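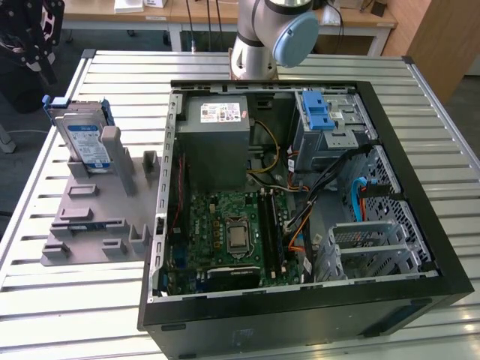
4. Getting to know the inside of your tower

Home Guides Desktop care Section 4 Back Next

Welcome back! If you have followed Section 3, your tower is now lying on its side with the side panel off, and you can take a nice slow look at everything before you touch a single part. There is no hurry at all. Most people who write to us at Vomo wish they had spent a little longer on this page.

Caution: Shut the computer down and unplug the power cord from the wall before going any further. Never open the power supply itself, even when the cord is out.

1. Find the power supply first. It is the gray box in the corner with the white label on top, and it makes a good landmark for everything else. Follow the yellow and black wires from it down toward the green motherboard.

2. Touch a bare metal part of the chassis for a moment, and do it again whenever you come back from getting a coffee (or answering the door, or chasing the cat).

3. Look for the two memory slots, the long black ones beside the processor. Each has a little tab at both ends. Press the tabs outward gently with your thumbs – they should move without any force.

4. Now follow the black cables up to the metal drive cage. There is a blue plastic latch at one corner of it. Leave the latch closed for now; we will come to the drives in Section 7.

5. Before you unplug anything, put a scrap of masking tape on each cable and write down where it goes. The orange one is easy to remember, but the black ones all look alike once they are loose in your hand.

Note: If dust has settled on the board, use short puffs of canned air with the can held upright. Please don't use a household vacuum, however tempting it may be.

Note: Keep your screws in a small dish or an egg carton, sorted by where they came from. The side panel screws and the drive screws can look very similar and often don't swap.

6. When your labels are all on, check them once more against your notes and go on to Section 5, Adding memory.

Guide last revised 05/06/2018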